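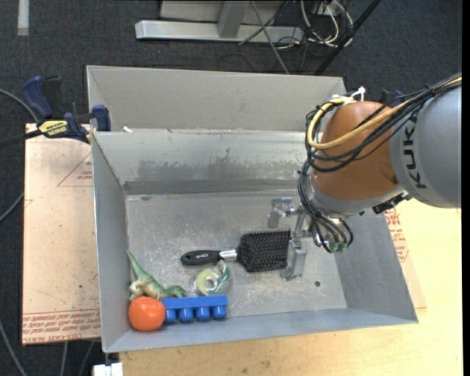
Home Guides Set-up Visits and Demonstrations Spares Contact

Section 5. Running the bin-picking cell for visitors

This section covers open days and customer visits at the Dravdale hall. It assumes the arm has been commissioned and that you have read Section 2. The sales sheet from Jistov says the demonstration "runs itself." Plan on standing next to it all day.

5.1 Before the doors open

1. Check that both bins sit square and that the clamp at the left corner is tight. Push on the bins by hand. If they move, tighten the clamp and repeat the reference check in 2.4.

2. Look over the cable bundle at the wrist. Turn the last joint slowly through its full travel at low speed and watch for any cable that goes tight.

3. Load the front bin with no more than 8 objects. Mix hard and soft shapes, and include at least one thing that shines. A bin full of plain blocks will give you a lovely success rate and tell visitors nothing.

4. Set the speed limit to visitor mode and write the cycle counter reading in the log.

CAUTION: Visitor mode slows the arm. It does not make it safe to reach into the bin. Keep everyone behind the floor line, including people who say they work with robots.

5.2 During the demonstration

1. Start the cycle and let it run for 5 picks before you begin talking.

2. Invite a visitor to choose the next object. Do not steer them toward an easy one.

3. If a pick fails, let the arm try again once. After a second miss, press hold, wait for the steady lamp, and move the object with the long tongs.

4. Call every miss a miss. The script supplied by Ternau suggests the phrase "learning attempt" – leave it out.

NOTE: Clear plastic and flat items lying against a wall of the bin are the usual trouble. At the November open day we logged 358 attempts and 106 misses. The brochure printed afterward mentioned only the fastest cycle.

5.3 Questions you will get

Visitors ask whether the arm can handle their own parts. Say that you don't know until it has been tried. The Iwasaki test form (Appendix C) takes around 5 minutes to fill in, and a filled-in form is worth more than a promise made over coffee.

5.4 Shutting down

1. Press hold, then send the arm to its park position.

2. Switch off drive power and remove the key.

3. Empty the bin and copy the final counter reading and the number of misses into the log. Both numbers go in, on good days too.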